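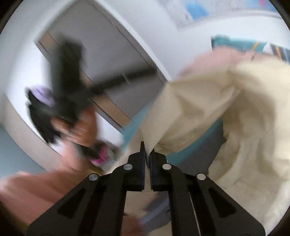 How do you get hard creases out of the beige cotton covers without washing them again?

Damp them evenly with the spray bottle, roll them up for 30 minutes, then iron on the wrong side while they're still slightly damp.

**Ticket:** creases in beige covers, Clurmont order
**Status:** open, workaround OK
**Priority:** high, order goes out Saturday

**Problem as reported**

Covers come out of the dryer with sharp creases, worst near the corners. Steamer takes out the soft ones, leaves the sharp ones. Fold them and it gets worse – the old crease and the new fold don't line up and the stack leans. Clurmont sent back part of the last order over this and they were right to.

White covers from the same supplier (Beltrán) are fine. Same wash, same dryer.

**Tried so far**

- Steamer, full power, cover on the hanger. Helped the middle. Corners no change.
- Iron dry, cotton setting. Flattened the crease but left a shiny line on the right side. Stopped after one cover, put it aside for staff tables.
- Back in the dryer with a wet towel. Came out with diferent creases.
- Pulled the corners by hand before drying. Better, but slow, and you have to catch them right when the washer stops.
- Starch spray. Don't. Stiff, and it sets the crease you missed.

**Checked the washer**

Beige program was set to 3,000?? Can't be, the drum doesn't go near that. Turned out I was reading the cycle counter. Spin is really at 900. Whites are on the gentle program with a much slower spin, so there's the difference, or a big piece of it.

Also beige had been going in with the aprons. Strings wrap around the corners and twist them tight. Explains why the corners are worst, I think.

**Changed**

1. Beige now on the gentle program, same as white.
2. Aprons separate. Wrote it on the tape above the washer.
3. Half load only. They need room to drop.
4. Out of the dryer while still a bit damp, straight onto the table, smooth from the center outwards.

**Result, first load**

Much better. Soft wrinkles only, steamer handled all of it. One cover still had a ridge along the hem, but I think it's the hem itself – stitching has shrunk more than the cloth. Ironing won't fix that. Stretch it while damp and hope.

**Result, second load**

Same as first except I got a phone call and left it sitting in the drum. Creased again. So the program alone isn't enough, they have to come out right away. Set the timer on the shelf, not the one on the washer, you cant hear that one from the front.

**Folding, for whoever is on next**

Hem to hem, right side out. Smooth it, then long sides in, then roll. No more square folds for Clurmont. Rolls go in the Fedberg bins, lids off until they're cool all the way through.

**Still open**

- Asked Grernley if their thread is preshrunk. No answer yet.
- Beltrán says seven working days for a replacement on the shiny one if we send a sample. Not sure they'll take it, the shine was us.
- Need a second spray bottle, this one drips and leaves spots. They dry out ok but it looks bad while you're ironing.

Leaving open until the Clurmont order is packed.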